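마을 아침빵 나눔 사업 중간보고
수신: 하페타 재단 사업관리팀
작성: 니아 패리 (마른브리지 사업소)
작성일: 2018년 6월 2일

지난 보고서에서 저희는 이 사업이 결식 아동의 아침 식사율을 높였다고 썼습니다. 이번에 자료를 다시 들여다본 결과, 그 문장은 거두어들이는 편이 맞다고 봅니다. 배부 기록은 빵이 나갔다는 사실만 보여 줍니다. 누가 언제 먹었는지는 기록에 없습니다.

1. 배부 현황
이번 기간 배부량은 2000개로 계획과 같습니다. 다만 계획량은 신청 가구 수가 아니라 제과점의 최소 주문량에 맞춰 정한 것이어서 달성률에 큰 의미를 두기 어렵습니다. 더드스테드 지역은 신청 가구가 200곳인데 설문에 답한 곳은 41곳뿐입니다. 답한 가구의 만족도는 높았습니다. 답하지 않은 가구의 사정은 모릅니다. 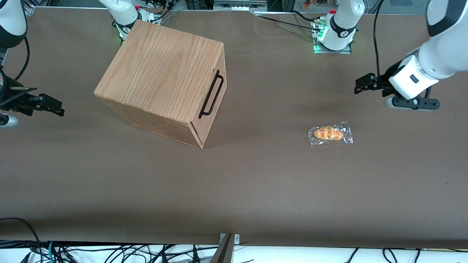
사진 1. 투명 포장에 든 빵과 나무 상자

2. 포장과 보관
낱개 포장으로 바꾼 뒤 위생 관련 민원이 줄었다는 의견이 현장에서 올라왔습니다. 같은 시기에 배부 시간도 앞당겼기 때문에 포장 덕분이라고 단정할 수 없습니다. 포장 단가는 올랐고, 카므룰 몬달 담당이 요청한 비교 견적은 아직 한 곳에서만 들어왔습니다.

3. 젬턴 신청 프로그램
도입 효과는 확인하지 못했습니다. 종이 신청서를 여전히 병행하고 있어 담당자는 같은 내용을 두 번 입력합니다. 사메르 쿠리 팀장은 한 분기 더 써 보자는 입장이고, 저는 계약 연장 전에 중복 입력부터 없애야 한다고 생각합니다.
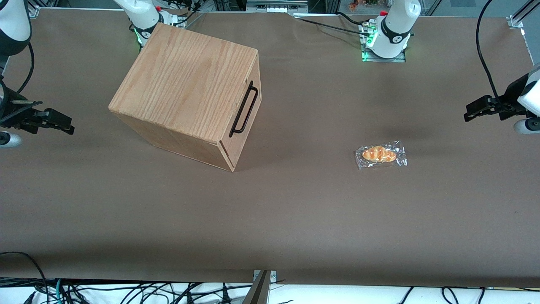
사진 2. 갈색 작업대 위의 나무 상자와 포장 빵

4. 향후 계획
11월까지 더드스테드의 미응답 가구를 전화로 조사하겠습니다. 학교 출석률과의 연관성 분석은 보류합니다. 표본이 작아 어떤 결과가 나와도 믿기 어렵습니다. 물량 확대 여부는 조사 결과를 받은 뒤 다시 협의드리겠습니다. 정산 서류는 호드리구 아후다 담당이 별도로 제출합니다.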